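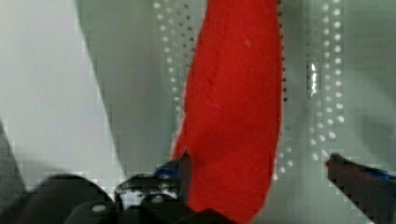 Figure 3. The long pepper shape: wide near the top, tapering to a rounded tip.

3. Setting up your Jallness windowsill chilli planter

Read this section before you add water. Most people read it after, usually while holding a towel.

What should be in the box
The outer pot, the inner basket, the reservoir with its float, one lamp on a stalk, a power lead, a bag of growing mix, a sachet of Jimo seed and a spare wick. If the wick appears to be missing, look inside the inner basket, under the cardboard, where our packing department believes it is easy to find.

Choosing a place

1. Pick a windowsill or shelf that is level and can take the weight of a full reservoir. A shelf held up by optimism should be reserved for paperbacks.

2. Leave a hand's width between the planter and the glass. Chillies dislike cold windows in January almost as much as you do.

3. Keep the planter away from radiators, hobs and any cat that has already ruined a houseplant. It will remember how.

Assembling the planter

1. Thread the wick through the slot in the base of the inner basket. Half of it should hang below and half should lie inside. The wick has no right way up, although several customers have written to us with firm opinions.

2. Drop the float into its tube on the side of the reservoir, red end uppermost.

3. Lower the basket into the outer pot until it clicks. If it doesn't click, turn it a quarter turn and try again. Leaning on it with your elbow will also produce a click, of a more expensive kind.

4. Fill the basket with growing mix to the moulded line. Don't press it down.

5. Fill the reservoir through the corner spout until the float reaches the upper mark. Pour slowly. The spout is narrower than it looks and the designer, Milovan Mladenović, has heard about it.

6. Fit the lamp stalk into the socket at the back and plug in the lead.

CAUTION: Keep the plug and the transformer above the level of the water. Unplug the lamp before moving, filling or cleaning the planter. Do not rinse the lamp under the tap, however dusty it gets.

Sowing

1. Make two shallow holes in the mix with the end of a pencil, well apart.

2. Put a few seeds in each and cover them lightly. Wash your hands afterwards, before doing anything whatever to your eyes.

3. Fit the clear cover and set the lamp to SEEDLING.

4. Wait. This is the longest step in the guide and the one for which we can offer least help. Lifting the cover to check is allowed, and does nothing.

5. When the seedlings have their second pair of leaves, remove the cover, choose the sturdiest in each hole and snip the others off at soil level. Rohani Santoso on our support desk will listen kindly to anyone who finds this upsetting, but she will still tell you to snip.

Note: If nothing has come up by the time you've stopped expecting it to, sow again from the rest of the sachet. Seed that has spent the winter in a steamy kitchen drawer may have given up its ambitions.

Setting the lamp timer

1. Hold the button on the base of the stalk until the light blinks.

2. Press once for SEEDLING, twice for LEAF, three times for FRUIT.

3. Let go and leave it. The lamp now comes on at the same time every day, starting from the moment you set it. If you set it at midnight, you have bought a very bright chilli-shaped problem for the bedroom. Unplug it and start again after breakfast.

Feeding and picking

Use the Dreruver feed at the strength printed on the bottle, beginning when the first flowers open. Doubling the dose gives you splendid leaves and very little to eat. There are no bees in most kitchens, so give the flowering stems a gentle shake each morning.

Pods are green before they are red. You may pick them at either stage, and household arguments about which is better fall outside the warranty. Cut the stalk with scissors, as pulling tends to bring half the branch along with it.

CAUTION: Wear gloves to chop the pods. Everybody skips this once.

If something goes wrong

Float stuck at the top: tap the tube. If it stays put, lift the float out and wipe off the green film.

Mix dry, reservoir full: the wick has slipped. Lift the basket and pull it back down through the slot.

Lamp blinks and won't stop: it wants you to choose a setting. See above.

Leaves sticky: greenfly. Rinse the plant with lukewarm water, with the lamp unplugged, and check it again over the following days.

Spare wicks are part number 113 and can be ordered from the Santoso parts counter. Please quote the number; "the stringy bit" has been tried.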